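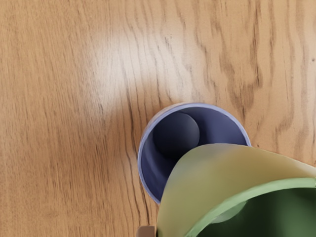

Progress report: Borkard bench arm
Prepared by Gil-soo Seol for the Hokeck Small Projects Fund
April 22, 2025

1. Summary

The simulation side of the project is now usable and the physical arm is partly built. Most of the work since the last report has gone into the ball-and-cup task, which we agreed would be the first milestone. The arm itself is standing on the bench at the Eltovby shared workshop with the base, shoulder and elbow assembled. The wrist is still waiting on a part. Spending is within the grant. I am asking for one change to the schedule, explained in section 6.

2. Simulation

The simulated bench has a wood-grain top, an open lavender-blue cup and one dark ball. The view I use most looks straight down at the cup, with the gripper shell coming in from the lower right. I kept the colours well apart so that the cup, the ball and the pale yellow-green shell are easy to separate when I go through the renders.

The task is to pick the ball up off the bench, carry it to the cup, let go, and back away without knocking the cup over. I ran a batch of 700 trials on the current version of the controller. Of those, 697 finished with the ball in the cup and the cup upright. The other 3 were all the same fault: the shell caught the rim on the way out and tipped the cup. I have replayed those runs and the cause is the exit path, which starts moving sideways before the gripper is high enough. A fix is written but I have not run the full batch on it yet.

These figures should not be taken as a forecast for the real arm. The simulated joints have no backlash and the cup is always where the software thinks it is. When I added a small random error to the cup position, the controller got noticeably worse, and I stopped the test early to work on the approach instead. I will report that number once it comes from a complete batch.

The top view has one weakness. The shell covers part of the cup opening during the approach, so the ball can be partly hidden just when I most want to see it. I have added a second view from the side for checking clearance. The controller does not use it.

3. Physical build

The base is bolted to the bench through a steel plate. The first plate was drilled to the wrong pattern – my mistake, I worked from an old drawing – and had to be redone. The new one fits.

The shoulder and elbow both move through their full range under power. The elbow made a grinding noise when it was first run, and I traced that to a washer left out during assembly. It has been quiet since.

The wrist housing has been printed twice. The first print split along a layer line when I pressed the bearing in. The second was printed lying down with thicker walls and has held so far. The wrist motor is on order from Younis and is the one part holding up the rest of the arm.

I have printed one test pair of gripper shells. They close evenly but the inside surface is too slick to hold a ball with any confidence. I plan to line them with thin rubber sheet, which the workshop already has on the shelf.

Wiring is done as far as the elbow. The emergency stop is fitted and cuts power to every motor now installed. The workshop asked that the arm be unplugged and covered when I am not there, and I have been doing that.

4. Workshop use

I have booked 64 hours of bench time so far under the grant. Evening sessions have been the most productive because the saw is not running and I can hear what the joints are doing. The printer was out of service for a stretch with a blocked nozzle, which held up the second wrist housing.

Other members have asked to see the arm run. I have said yes once the wrist is on, with the speed turned down and everyone standing behind the line taped on the floor.

5. Spending

Motors and the steel plate were the largest items. The second plate was not in the original budget, and I paid for it out of the hardware line, where there was room. Filament has cost less than planned. Receipts are in the shared folder, sorted by date. No further large purchases are expected apart from the wrist motor, which is ordered but not yet invoiced.

6. Change to the schedule

The first milestone was written as the ball-and-cup task running on the real arm by the end of this reporting period. That has not been met. I would like to move the physical part of the milestone to October and have the simulated part counted as complete once the new exit path has been through a full batch. The total amount of the grant would stay the same.

If the wrist motor arrives soon I could be ready sooner, but I would need time for tuning and I do not want to promise an earlier date.

7. Next steps

Run the full batch again with the revised exit path.
Repeat the cup position test to completion.
Line the gripper shells and try them by hand with the ball.
Fit the wrist motor and finish the wiring.
Measure the backlash at the shoulder and elbow and put the real values into the simulation.
Write up the bench safety sheet and post it beside the arm.

The controller code and the trial logs are in the same folder as the receipts. The drawing for the base plate has been corrected there as well – please disregard any copy sent with the earlier report.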